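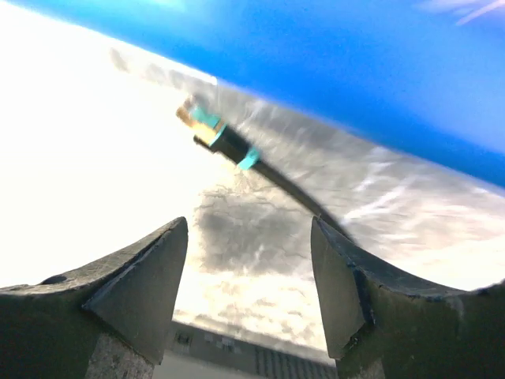 Protokoll vom Arbeitstreffen »Regeln für die Kabelzelle«, Mai
Ort: Citalar, Standort Ernbridge, Besprechungsecke im Erdgeschoss
Beginn 14:00 Uhr, Protokoll: ich, schon wieder

Vorab: Ich schreibe wie immer so mit, wie geredet wurde. Wer es förmlicher braucht, bekommt von mir die Beschlussliste separat.

1. Altes Protokoll
Wurde durchgewinkt. Offen war noch die Frage aus Draltthorpe, ob unsere Regeln dort auch gelten. Ja, tun sie, sobald Fassung 3 freigegeben ist. Bis dahin arbeitet Draltthorpe nach der alten Fassung weiter, und bitte nicht mischen!

2. Geschwindigkeit beim Anfahren
Hier haben wir uns ordentlich festgebissen. Die Werkstatt wollte 200 mm/s bis kurz vor das Kabel, die Sicherheit wollte viel weniger. Am Ende haben wir uns geeinigt: 200 mm/s auf freier Strecke, 50 mm/s, sobald die Finger in Reichweite des Steckers oder der Kiste sind. Das ist unsere Hausregel und ersetzt keine Risikobeurteilung, die macht jede Zelle weiterhin für sich (steht jetzt auch fett auf Seite 1, ich habe es selbst eingetragen).

3. Greifen am Stecker
Gegriffen wird am Steckerkörper, nie an der Leitung und nie an der Metallspitze. Ich hatte gefragt, ob das nicht sowieso klar ist – war es offenbar nicht, denn in der Anleitung zum Projekt Ông stand bisher bloß »Kabel aufnehmen«. Wird geändert. Außerdem bleiben die Finger offen, bis die Position bestätigt ist. Schließen auf Verdacht gibt es nicht mehr.

4. Kabelkisten
Mein Lieblingspunkt, weil ich da seit Monaten nerve. Wenn Glasfaser und alles andere in einer Kiste verknäult liegen, kann der Greifer an einem Strang ziehen und fünf andere mitnehmen.
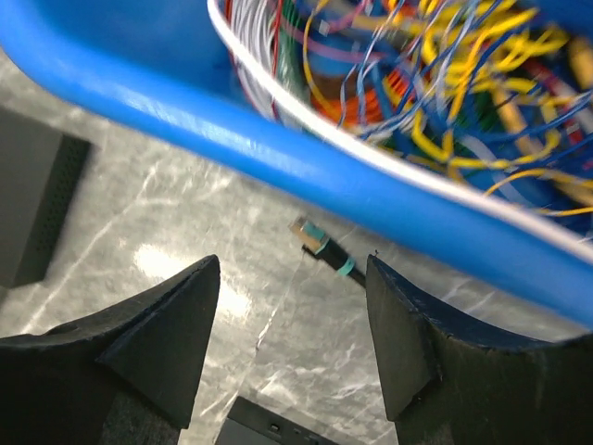
Zu Punkt 4: Offener Greifer vor der blauen Kabelkiste, Stecker mit türkisfarbenen Ringen

Beschlossen: Aus einem Knäuel wird nicht automatisch gezogen. Ein Mensch legt das Kabel frei, geht aus dem Arbeitsbereich und gibt dann erst frei. Bei Glasfaser achten wir zusätzlich auf den Biegeradius laut Datenblatt. Eine Sortierung nach Kabelart wäre mir ja noch lieber gewesen, dafür fand sich aber keine Mehrheit. Ich bringe das wieder mit, versprochen.

5. Geräte im Arbeitsbereich
Lüftungsgitter bleiben frei, auf Geräten wird nichts abgelegt. Kurze Diskussion, ob Folienreste und Ähnliches vor dem Start weggeräumt werden müssen. Ja, müssen sie, kommt als eigene Zeile in die Checkliste.

6. Checkliste
Die ist inzwischen bei 51 Zeilen angekommen, und ich glaube, das liest so keiner mehr am Stück. Wir teilen sie auf: eine kurze Liste vor jedem Start, eine lange für Umbauten. Entwurf mache ich, die Werkstatt schaut drüber.

Offen geblieben
Wer die Freigabe erteilt, wenn die Schichtleitung nicht im Haus ist. Klärt die Sicherheit bis zum nächsten Treffen.
Ob Draltthorpe eine eigene Einweisung bekommt oder bei uns mitmacht.

Ende 15:40 Uhr. Ergänzungen bitte direkt an mich und nicht wieder als Zettel an die Tür.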